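How Chopsticks Work

Chopsticks are a pair of thin sticks used to pick up food. People have eaten with them for a very long time, first in China and later in Japan, Korea, Vietnam and other places. They have no hinge, no spring and no moving parts. The hand does the work of all of these.

Each stick is a lever. A lever is a stiff bar that turns on one point, called the pivot. In a seesaw the pivot is in the middle. In a chopstick it is close to the thick end, where the stick rests against the hand.

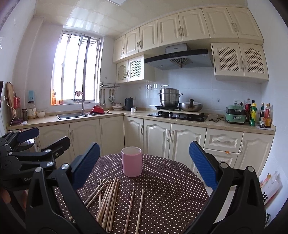 Wooden chopsticks on a table, with a cup.

Only one of the two sticks moves. The lower stick sits in the gap between the thumb and the first finger and rests on the ring finger. It stays still. The upper stick is held like a pencil, and the first two fingers move it up and down. The tips open and close.

The fingers push near the pivot, and the tips are much farther away. A small movement of the fingers becomes a large movement at the tips. There is a cost. The tips press with less force than the fingers do. For rice or a piece of carrot this is enough.

The second idea is friction. Friction is the force that slows things down when they rub together. Rough surfaces usually have more of it than smooth ones. Plain wood grips a noodle fairly well. Polished metal or shiny lacquer grips it less well, and some makers cut small rings near the tips to help.

Length matters too. Long chopsticks are used for cooking, to keep the hand away from hot oil. Some cooking pairs are over 300 millimeters long. Pairs for small children are much shorter, and they are easier to control.

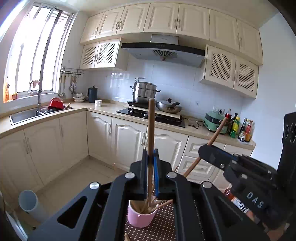
Wood is a common material for another reason: heat moves through it slowly. A metal spoon left in hot soup soon gets hot at the handle. A wooden stick in the same soup stays cool at the top for much longer. Bamboo does the same. It looks like wood, but bamboo is a kind of grass.

Try this at home

You need one pair of chopsticks, 8 dry beans and two bowls.

1. Put the beans in one bowl.
2. Hold the sticks near the thick ends. Move the beans to the other bowl, one at a time. Ask someone to time you.
3. Move your hand halfway down the sticks and do it again.
4. Wet the beans and repeat both tests.

Write down all four times — and note how often a bean was dropped.

Words to know

Lever: a stiff bar that turns on a pivot.
Pivot: the point a lever turns on.
Friction: the force between two surfaces that rub together.

Text: Ottilie Wieser. Checked by Parvathi Thevar.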